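Chapter 6. Two Arms, One Sheet: Planning When the Object Bends

Draft text, spring section. Read before Saturday lab. 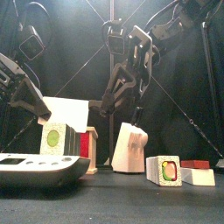 Prapai Petchrat objects to the chapter title straight away: the planning is easy, she says, it's the state estimate that kills you, and a chapter on two-arm work ought to start there. Fair. We start there.

6.1 What the planner thinks it knows

Chapters 2 through 5 dealt with rigid things. A block has a pose. Six numbers, done. You grasp it, the pose of the block is the pose of the gripper plus an offset, and if the offset drifts you measure again. Toy food is nice for this. A nigiri piece or a square slice of roll keeps its shape wherever you push it.

Paper doesn't. Press one corner and the rest goes someplace else. It folds, stands up, leans on whatever is under it. Six numbers won't do it. How many will? Depends what you want to do next, and that is most of this chapter.

Three choices you'll meet in practice:

Mesh. Grid of points over the sheet, springs between them. Good shape, slow. The Ladby mesh we use in the exercises has 2,017 nodes and you don't want to step it inside a control loop.

Keypoints. Four corners, maybe the midpoint of the main fold. Fast. Loses the sheet as soon as a corner goes out of view.

No model at all. Images in, motions out. Section 6.5.

Most of the code in this chapter uses keypoints, with the mesh run offline to check them.

6.2 Occlusion, twice

A bright sheet over a cluttered table hides the clutter. Also it throws shadow on the parts it doesn't hide. So the object you're tracking is ruining the view of the objects you're tracking it against. Each wrist camera sees its own side and, a lot of the time, the other arm.

Do not merge the two views by averaging. Students do this every year. If camera A has the corner and camera B has a guess, the average is a worse guess. Carry a confidence with every keypoint — take the confident one, and when neither is confident say so and stop. Gulline, our tracking package, returns a flag for this. Read the flag!

White on white is its own problem. Paper, a knife block, the white face of a tray, all lit from above. Edge finders will happily run a paper edge right on into the block behind it. Depth helps, until the highlight blows out. Lower the exposure first and tune thresholds second. People do it in teh other order and lose an afternoon.

6.3 Who goes first

Two arms, one work space. Simplest scheme is a lock: one arm owns the shared region, other waits. Safe, slow, and it can't do anything where one hand holds while the other one reaches. Which is the whole point of having two.

Next step up, roles. Holder and mover. The holder keeps contact and is allowed only small corrections. The mover plans around the holder as if it were furniture, but furniture that may shift a little, so pad it. Then swap roles at a named point, never in the middle of a motion. The Fidetti scheduler in Appendix B works this way and the code is short, 464 lines with comments.

Full joint planning, both arms as one big robot, comes in 6.4. Fourteen joints in our setup. It works. It is also where your planning time goes, so cap it. We cap at 800 milliseconds and fall back on roles.

6.4 preview, one warning: the planner's collision model has links, grippers, table. It does not have cables unless you put them in. A thick cable along the upper arm changes what a safe elbow is. Put them in. Fat capsules are fine.

Before going on you should be able to write the transform from either wrist to the table without looking it up. If not, back to Chapter 3, the second half espcially.

Comments (4)

Chanida Thammasiri
Is the confidence per keypoint or per camera? 6.2 reads like both.

Celina Domański
Per keypoint, per camera. Should be a table with two columns. Will fix the wording.

Fongchan Suksawat
Holder and mover deadlocked on me at the swap point, both waiting for release. Needs a timeout, the appendix version has none.

Nuanchan Phuthong
Same deadlock here. I gave the holder priority and it cleared up, but now the mover backs off more than I'd like.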